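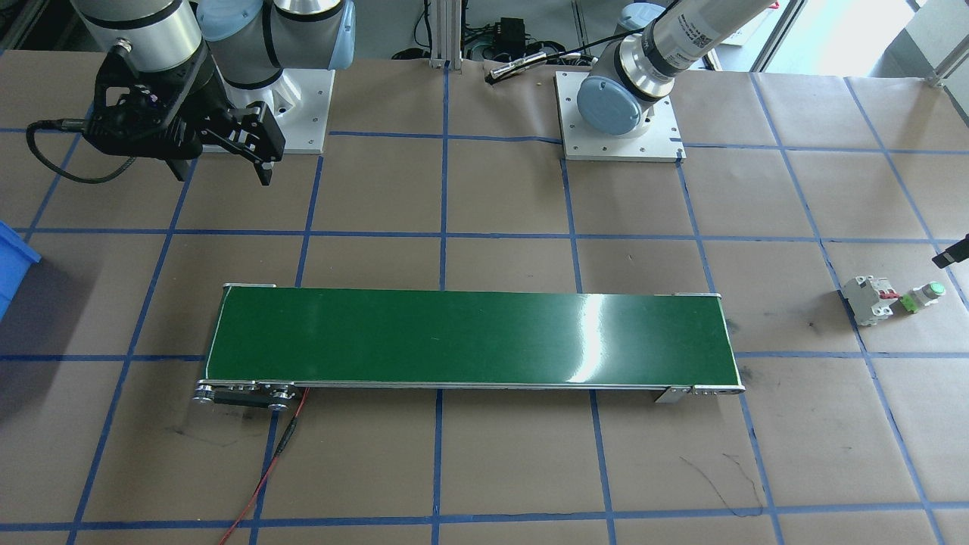 Who are all these robot safety rules for?

Posted May 17, 2020

I have now read the Grevavden good practice guide for small robot cells twice, all 114 pages of it, and I still could not tell you what I'm supposed to do before I put an arm next to a conveyor belt. I can tell you what color my binder should be. (I'm only slightly exaggerating. There is a page on binders.)

For anyone new to this blog, I do cell reviews for small shops and labs, mostly places with one or two collaborative arms and no safety department. At Grerbridge I keep running into the same thing. Somebody buys an arm with the word "collaborative" in the brochure, reads that word as "safe," and the paperwork gets filled in backward from there. The form says the risk is low, so the boxes get ticked, so the risk is low.

An arm moving slowly with its force limits switched on is a pretty gentle thing. Now give it two hard fingers. Put a belt under it with a roller at the end, and put a second arm close enough to reach the same spot. The brochure covered the first sentence of this paragraph and none of the rest. You have to look at the whole job, tool and parts and belt included, and the guides all say so, usually once, in a subordinate clause, before going back to the binder. 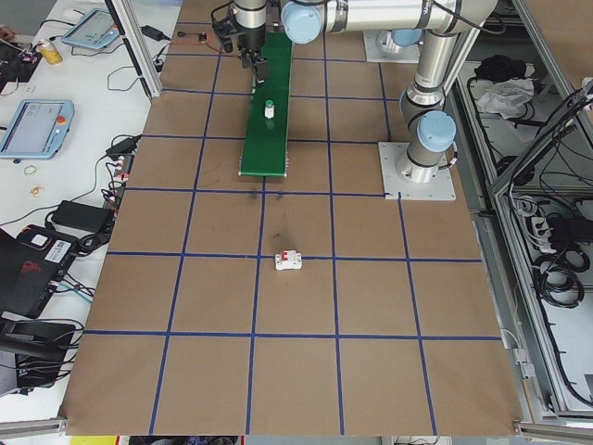 Breaker on the paper, bottle on the belt, taped squares across the table.

Take tape. I like tape. A grid on a table is cheap and everyone can see it, and if you write down which square a part belongs in, you can check it at a glance. But I have sat through a review where tape was listed as a "boundary measure," and no, it isn't one. It doesn't stop an arm. It doesn't stop a hand either, especially a hand that wants its bottle back. If your boundary matters, it belongs in the controller, with a password on it that isn't stuck to the pendant.

Which brings me to pendants. The Womico checklist, which is the one most of my clients get handed, has 246 items on it. Exactly 2 of them deal with the emergency stop. One asks if it is red. The other asks if it has been tested, with no date and no space to say what stopped when you pressed it. With two arms on one table that second part is the entire question! Does this button stop both arms? Does it stop the belt? I ask people this on every visit and what I get is a pause, then somebody walks over to find out.

So test it. Press each button with everything running at low speed and nobody near the table, and write down what stopped and what kept going. If the belt kept going, you have work to do, and no amount of labeling will get you out of it.
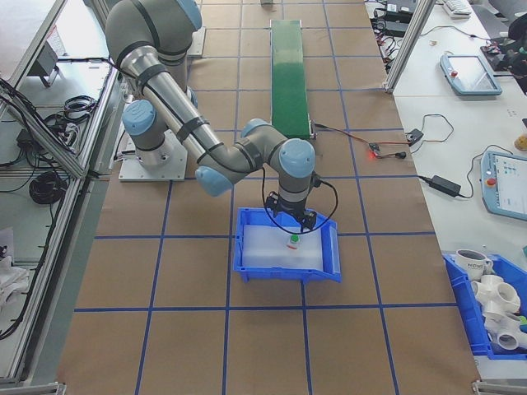

The other thing I'd move to the front of every guide is the handover point, the place where a part goes from the machine's side to the person's side. That is where people reach in. At Moffat last August we threw out most of the procedure and kept 4 rules on one sheet:

Stop the arm before anyone reaches into a bin.
Keep one person in charge of starting it again, and that person has to be able to see the whole table.
Route cables where the arm can't snag them at full stretch, then check at full stretch.
Repeat the stop test every time the gripper or the layout changes.

Is that enough for an audit? No, and I told them so. They still keep the long version in a drawer for whoever comes asking. But the sheet is the one with coffee on it, and I trust it more for that.

I've been told the next edition of the Grevavden guide will be "streamlined." I'll believe it when I see the page count. If you've got a stop test form that records what actually stopped, send it over, because I'm still using one I drew up myself and the columns are too narrow.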